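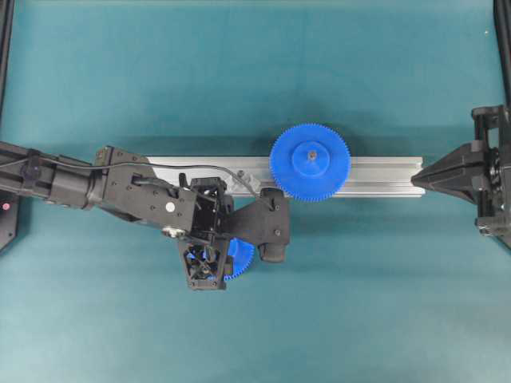 Slide 1. Large gear on the rail, small gear in the left gripper.

Notes for the Tranutdale talk, October

Good morning. I speak today for the Olik project. We collect examples for a policy that must learn to put two gears together on a rail.

(wait for the slide)

One example is one full try, by teleoperation, from first grasp to release. Our first set has 200 examples. The operator changes after every 11 tries, so the model does not learn the habits of one hand only.

We keep the bad tries also. If the teeth do not meet and the operator corrects it, we mark this part and leave it in. In the beginning we deleted them — this was a mistake, and the policy could not recover from a small miss.

Please look where the left gripper is. It covers a good part of the small gear, so from this view the model must work with pieces of blue. Say this slowly, people always ask.

Next slide: the labels, done with Plastero. Skip it if we are late.

Questions, then coffee.

Last updated: October
2 comments · 2 shares

Related
Valcárcel workshop: notes on labeling
Olik: how we train new operators
Plastero export settings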